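# Aktenzeichen 121

Die Mevov schrieb in ganzen Sätzen, das musste man ihr lassen. »Nach sorgfältiger Prüfung« stand da, und dann kam ein Absatz, an dessen Ende ich wieder gesund war.

Ich las den Brief im Stehen, weil ich seit Januar nur noch im Stehen las. Mein Rücken hatte bei der Avow in Mulau einen Schrank angehoben und war seither anderer Meinung als ich. Versichert war er mit fast 2000 Euro im Monat. Im Prospekt hatte das nach Ruhe geklungen, nach einer Bank am See.
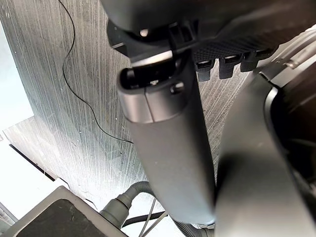 ## Der Gutachter

Er saß in Endale, fünfter Stock, der Aufzug in Wartung. Ich brauchte zwei Pausen und kam grau oben an.

»Sie haben die Treppe genommen«, sagte er und schrieb es auf.

»Es gab nur die Treppe.«

Auch das schrieb er auf, aber kürzer. Dann bat er mich, einen Kugelschreiber aufzuheben. Ich fragte, ob er ihn noch brauche. Er überlegte ernsthaft und nahm einen anderen.

## Der Bescheid

Ich sei, teilte man mir mit, in der Lage, fünf Etagen zu bewältigen und Gespräche zu führen. Es gebe Berufe, die im Wesentlichen daraus bestünden. Einer war beigefügt: Außendienst, Mevov, Bezirk Mulau.

Ich legte Widerspruch ein. Die Bewerbung schickte ich im selben Umschlag, das Porto war ja schon bezahlt.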